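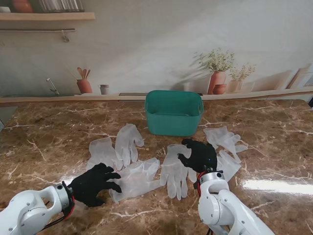 ## Working Rules for a Two-Arm Glove Pickup Station

Hrefna Snorradóttir
Project report, Robotics Practice course, Tromthorpe
6 March 2026

### 1. Background

The Tromthorpe lab has a station with two arms and five-fingered hands, set up at a counter with a kitchen backdrop. The task is to pick up disposable gloves from the counter and put them in a teal basket. Several student groups use the station, and until this term each group had its own habits. One group cleared the counter between attempts and another did not. Notes on failed attempts were kept in three different places or not at all.

My project was to write one set of working rules for the station and try it out. I did not change the arms, the hands or the control software. The rules cover the counter layout, the people in the area, and what gets written down.

I started from two existing documents. The first was the lab's own safety sheet, which is one page long and deals mostly with the emergency stop. The second was a handover checklist from Sakley, the company where I did my placement. The Sakley checklist was written for rigid parts in trays. Most of its layout section had to be redone for thin, flexible items.

### 2. Counter layout

A run starts with six gloves on the counter and the basket empty at the back. The gloves go in front of the basket where both arms can reach. They should not be lined up. Fingers may point toward the back, the front or the side, and a few wrinkles are fine.

The rules for layout are:

1. Check every glove for tears before placing it. Throw torn gloves away.
2. Place gloves by hand only while both arms are stopped.
3. Keep the basket in front of the backdrop, long side facing the operator.
4. Do not flatten or move a glove once the run has started.
5. If a glove falls off the counter, leave it until the run is over and log it as dropped.

Rule 4 caused the most discussion. Operators want to help when two fingers of a glove are folded under. I kept the rule because a hand reaching in is the exact situation the safety sheet forbids.

The counter is glossy and the gloves are translucent, so glare matters. I first wanted a rule that banned bright patches on the marble completely. This was not practical with the lamps we have. The final version says that no glove may be placed inside a bright patch at the start.

### 3. What the wrist views are used for

The fixed view shows the layout well but is poor for judging a grip on something thin, and one arm can block the view of a glove behind it. For that reason the rules ask the reviewer to look at the wrist view before labeling a grip. 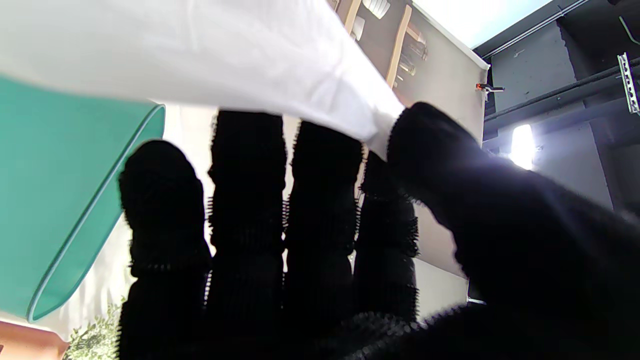

*Figure 2. Wrist view: white material above the fingertips, near the tip of the thumb.*

The label "held" is used only when the reviewer can see material between the thumb and a finger in more than one still. If the reviewer sees it in a single still, the label is "unclear." Groups had been marking these cases as held, which made their success numbers hard to compare.

The coverings on the hands are black and fuzzy, and against a bright background they show up mostly as outlines. Contact on the palm side can be hard to see. Reviewers may raise the brightness of a still, but they have to note that they did it.
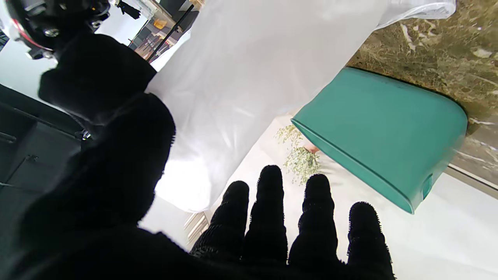 *Figure 3. Wrist view: dark fingers against a bright background, with the teal bin and the marble to the right.*

The tilt of a wrist view changes with the arm. "Left" and "right" in the log therefore always mean the operator's left and right, taken from the fixed view. I added this after two reviewers used opposite words for the same side of the basket.

### 4. Trial of the rules

I tried the rules over 30 runs with 2 operators. Of these, 28 had a complete log sheet. The two incomplete sheets both lacked the reviewer's initials. I do not report a success rate for the pickups, as the project was about the rules and the layouts varied too much between sessions.

Both operators said the sheet was too long. I cut the question about room temperature and merged the two comment boxes.

### 5. Remaining problems

- The rules do not say when the hand coverings should be cleaned or replaced.
- There is no rule for gloves that stick together. Operators logged these under "other."
- The sheet is on paper. Citivar, the log program used elsewhere in the lab, has no field for "unclear."

The lab will review the rules in April. Until then the printed copy at the station is the valid one, and changes should be written on it in pen with initials.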